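Search this site Enter keyword Go

Grulura Building Services Bulletin
Last updated: January 2025

Shared tables: clearing, sorting and wipe-down procedure

The revised procedure for shared tables applies to all open-plan floors and to both meeting areas on the Itetti side of the building. It replaces the one-page notice that was taped inside the supply cabinets. The notice can be removed and recycled.

The procedure covers the tabletop and anything resting on it. It does not cover personal desks, kitchen counters or the print station, which stay on their existing schedules. Questions about scope go to Yoon-hee So in Building Services.

1. Why the procedure changed

The previous notice asked staff to "leave the table as you found it." In practice the table was often found with items already on it, and each group added its own. The evening cleaning crew is not permitted to throw away anything that could be property, so a table with mixed items on it was skipped. A skipped table was not wiped, and the next morning it was in the same condition with another day of use ahead of it.

The cleaning contractor, Skirkier, logged 312 skipped tables over the last review period. Of these, 222 were skipped for items that would have gone straight into a bin if someone had been able to say whose they were. The remainder involved cables, chargers or equipment.

2. Order of work

Clear in this order: liquids, light waste, packaging, cables, equipment. Liquids come first even when the container is closed. A bottle lying on its side can leak slowly at the cap, and round tables have no raised edge to stop the water before it reaches the floor boxes.

Empty cups and bottles at the sink. Do not pour into the waste bin, and do not pour into the planters by the windows. Bottles then go in the recycling bin with the cap screwed back on. The recycler accepts caps attached and rejects them separate.

Paper cups go in general waste. Most paper cups have a thin plastic lining, and the paper stream does not accept them. This applies to printed cups as well as plain ones. The blue paper bin has been the most common wrong destination, and a label has been added to its lid.

3. Packaging and bags

Soft plastic bags with something still inside are treated as property until opened. Open the bag on the table. If it holds empty wrappers, it is waste. If it holds unopened stock (wipes, tissues, spare cups), move the stock to the supply cabinet and put the bag in the soft plastics container below it.

Wipe packets are a special case. Close the lid before the packet is moved. A packet left open overnight is generally too dry to use by the following afternoon, and the wipes then get used two or three at a time. Wipes are ordered under stock code 1125. Use the code on the request form so that the cabinet is refilled with the correct size.

4. Cables

Coil a loose cable before it leaves the table. The coil should be about as wide as a hand. Tighter coils strain the jacket near the plug, and looser ones catch on chair arms when carried. Use the hook-and-loop ties in the top drawer of the cabinet. Do not use rubber bands, which harden and stick to the jacket.

A cable connected to a device stays with the device. A cable connected to nothing goes in the Bang tray, the gray tray with a divider on the lower shelf of the cabinet. Power leads go on the left of the divider and data leads on the right. If you cannot tell which kind it is, put it on the left.

Cables running off the table edge to the floor are left in place and wiped around. Do not unplug anything at the floor box to make wiping easier.

5. Sorting a mixed table

The large round tables collect more than the rectangular ones. There is no end to push things toward, so items drift to the middle and stay there, out of easy reach from any one chair. Work around the table in one direction and finish at the center.
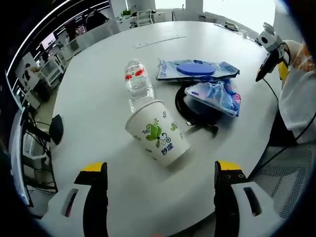

Sorting time on a round table depends mainly on how many different streams are present, and much less on how many items there are. Ten cups are one trip. A few unlike items take longer, as each has to be handled under a separate section of the procedure. The white round table is a fair case: a paper cup and a clear water bottle are both lying on their sides, with the cup's mouth close against the neck of the bottle, and a black cable is coiled on the tabletop nearby with a crumpled bag of blue and white packaging lying partly over it. The bottle is taken first, under section 2, and the cup after it. The bag is lifted clear before the cable is touched and is then opened and checked under section 3. The cable is followed to both ends before anyone decides whether it belongs in the tray.

Where equipment is standing on the table, leave it in position and clear up to it. Equipment is moved only by the people using it. If the booking has ended, send a message to the booking contact shown on the room panel and continue with the rest of the table.

6. Wipe-down

Wipe after sorting, never during. Use one wipe for each half of a round table and start at the far edge, drawing toward yourself so that crumbs do not end up on the opposite chair. White tops show marker and coffee rings more than the gray ones do. For a ring that does not come off on the second pass, use the spray from the cabinet on a cloth. Do not spray the tabletop directly when cables or devices are present.

Mesh chair backs are not wiped. They are vacuumed by Skirkier on the existing cycle. A spill on a mesh back should be reported through the form.

Let the top dry before placing paper on it.

7. Marking a table for the evening crew

A table that is clear, or clear apart from equipment, is marked with the green side of the table card facing up. A table still in use is marked with the red side. Tables with no card are treated as red and will be skipped. Replacement cards are in the same drawer as the cable ties.

Items left on a green table that are not equipment will be placed in the lost property box on the ground floor and held for 2 weeks. Food and open drinks are not held.

8. Supplies

Each cabinet should contain wipes, spray, cloths, cable ties, table cards and liners for the soft plastics container. If something is missing, fill in the supply form and name the cabinet by the letter on its door. Please do not restock from another floor's cabinet. The counts are used for ordering, and a borrowed packet shows up as a shortage in the wrong place.

The supply form is on the Building Services page under Requests.

Contact Building Services | © Grulura | Back to top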